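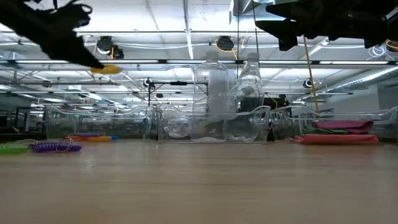 Sorting bins for the craft table

alaricb
Posted May 2024
Hi all! I've finally settled on clear plastic bins along the back of the table, the kind with scalloped rims and handle cutouts, and I'm so happy with them. My spiral wrist cords still end up lying out front, and so do the water bottles (I drink a lot when I'm sorting). Do you label clear bins or leave them plain?

wukex_fan
Leave them plain! I paid 24 dollars for label tape once and was peeling it off by June, because my beads kept moving house.

Marguerite375
I have to disagree, dear. Clear is lovely until three of them hold white stuff. Label the short end and you'll thank yourself.

wukex_fan
Fair, but you can just lift the thing and look?

Marguerite375
Not with my shoulder I can't :)

alaricb
Maybe labels on the powders only, then. And the cords, would you hang those or give them a bin too?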